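Trakitz glove and wrist tracker kit: worth it for small fiddly tasks?

Asked in: Robotics and automation > Kits, bundles and services
Tags: teleoperation, gloves, trackers, Trakitz, hand data

Hello all, hoping somebody here has lived with one of these for longer than I have.

We've got a Trakitz bundle on a month's loan from Jarkside, and I have until Friday to tell my boss whether we keep it. If you've not come across it, it's gloves, controllers that strap over the backs of your hands or get held, wrist straps with a module on each, and the hand-held gripper tool with its own camera as the paid extra. They want £841 for the lot, or £516 without the gripper tool. We're recording people doing small desk jobs so that an arm can be taught them later, and nearly everything we care about is pen-sized or smaller. Correction pens, bits of paper, little plastic parts, that sort of thing.

What I like so far: setup was quick, the straps are comfy enough for a morning, and the software hasn't fallen over on me yet (touch wood!). I'd been using the Vídalín kit before this and I used to lose a session a day to it crashing, so I'm quite easily pleased at the moment.

What I'm not sure about:

The right hand drifts when I've got my fingers closed round something thin. It's a small shift, but when the whole job is putting a nozzle on a particular spot on a scrap of ruled paper, small is a lot. Left hand seems fine.

The cables. I keep catching the right one with my sleeve. Is there a cable-free version, or did I dream that?

And is the gripper tool worth the extra? The view from it is so low that my own glove gets in the way, and I can't decide if that's me holding it badly or just how it is.

Pictures in case they help, the table is our usual one.

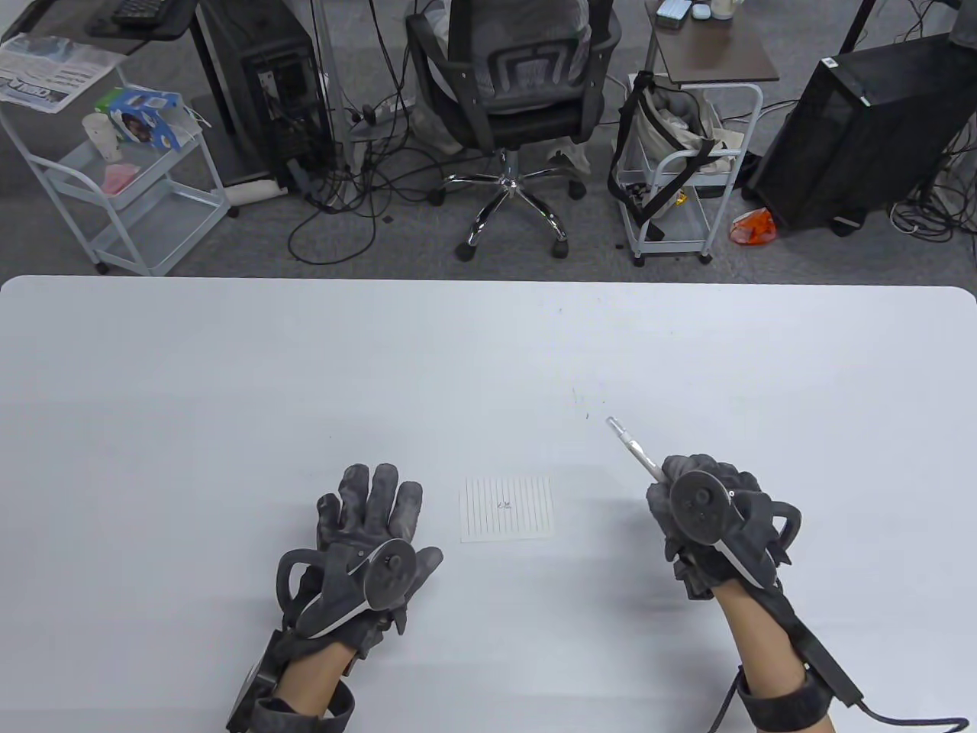
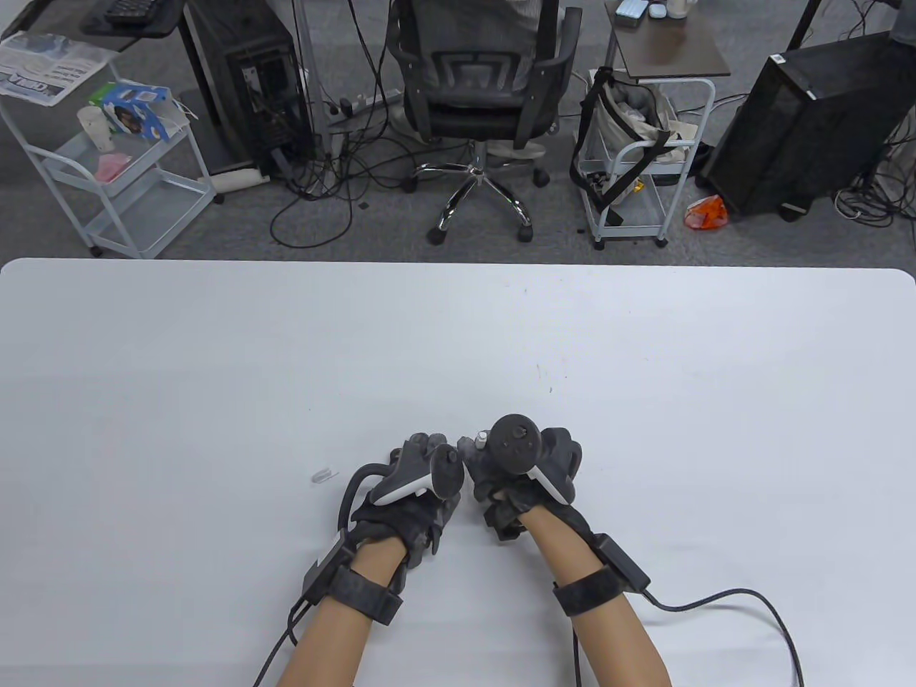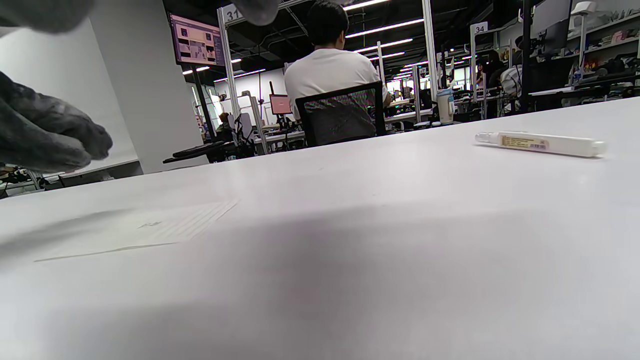
Top: strapped over the gloves. Middle: both controllers in the hands. Bottom: the gripper tool's view, correction pen on the right.

I've read the manual twice and it has one paragraph on drift, which says to recalibrate. I have recalibrated. I recalibrate before I've had my tea. Any advice very welcome, even if it's "send it back".

Védís Dalsgaard

3 answers

Hạnh Hà
Marked as helpful

Hi Védís, we've had the same bundle since August and I went through exactly this, so I can save you a bit of swearing.

Drift first. When you make a fist or a tight pinch the glove bunches up on the back of your hand and the controller rides up with it. You don't feel it. On mine it was always the right one too, I suppose since I do all the gripping with that hand (are you right-handed?). Two things helped. One, calibrate with your hand already closed on the thing you're going to use, instead of the flat open palm the manual shows. Two, do the glove strap up after you've made the fist. It feels too tight when you open out again but you get used to it. I went from having to bin loads of takes to binning a few, so I won't promise it goes away altogether.

Also have a look at what's moving behind your table. I can see one of your office chairs has a person in it in the first photo and nobody in the second, and I don't know if your setup cares about that, but ours got noticeably happier when we turned the chairs away and stopped people wandering past during a take. Might be coincidence! Cheap to try anyway.

Cables: I run mine up the inside of my sleeve and out at the shoulder, then down my back. Looks daft. I haven't snagged one since. Trakitz did tell me a battery wrist module was coming, but they told me that when I bought it and I've stopped asking.

Gripper tool: I'd pay for it, but only if you're going to use it for most of your recording. The hand in the view is partly how you hold it. I found that if I kept my other hand further back and came in with the tool from the side I lost a lot less of the table. Your pen in the bottom picture is nice and clear over on the right, so the thing can see perfectly well, it's the left side that's getting crowded. If you'll mostly be in gloves then take the £516 one and spend the difference on spare gloves. The fingertips on mine wore smooth and slippery sheets of paper became a nightmare.

One more thing, ask Jarkside if the loan fee comes off the price. It did for us, but I had to ask twice.

flatpack_neil

Don't buy either. Rent from Flallullow, it's £324 a month and they swap it when it breaks. Never used the Trakitz one but all these strap-on trackers drift.

Védís Dalsgaard (asker)

Thank you Hạnh! Yes, right-handed. Tried the closed-hand calibration this morning with the white pen and it's a lot better, I got a whole run of takes where the tip ended up where I thought I'd put it. Still a wobble when I turn my wrist over but I can live with that. Sleeve trick is next, I need to wear a baggier jumper.

@flatpack_neil thanks, I did price up Flallullow, but we'd want it for the best part of a year and at £324 a month that's silly money next to buying. Does the swap include the gloves, do you know? Their page only mentions the trackers.

Leaning towards the full £841 set if Jarkside will knock the loan off.

Comments on this answer

Hạnh Hà: Good news! For the wrist turning, try moving the strap a finger's width further up your arm. The module was knocking against the bottom of the glove on mine.

flatpack_neil: no idea about gloves, we never used theirs

sortingtray: Following this one. Has anybody had the gripper tool working with left-handed people? We've got two in our team and the supplier just sent me the same manual again.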